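# The Grolgate Dividend Ledger

I built Grolgate because I got tired of losing track of my own dividends. I had shares spread over 4 brokerage accounts, each with its own idea of what a statement should look like, and every April I'd sit down with a stack of printouts and a bad mood.

So, what do you get? It's a spreadsheet workbook (no app, no login) with 19 tabs, and you'll probably live in three of them. You type in what you own and when you bought it. The workbook keeps a running cost basis, including reinvested dividends, which is the part I always used to mess up! There's a calendar tab too, showing which months pay you well and which ones are thin.

It holds up to 700 positions. My own copy has 587 lines in it at the moment, mostly tiny reinvestments going back years, and it still opens quickly on my old laptop. 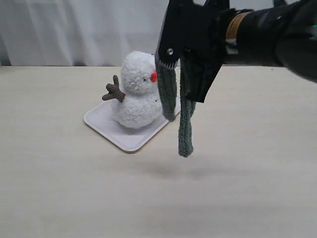 Bonds were a late addition. People kept asking, and I kept putting it off (accrued interest gave me a headache), but the Clendis edition has a proper bond tab with coupon dates and a simple ladder view. If you only own stocks and funds, skip it and get the Dumlao edition. It costs less and everything else is the same.

A few things it won't do: it doesn't pull live prices, so you paste those in yourself, and it doesn't handle options at all. It also isn't tax advice. I'm a person who likes spreadsheets, so please check the totals against your broker's forms before you file anything.

You get both file formats, a short PDF guide and any fixes I make to your edition. If you bought the older Forkden workbook from me, your holdings tab pastes straight across. Just copy values only, or the date column goes haywire.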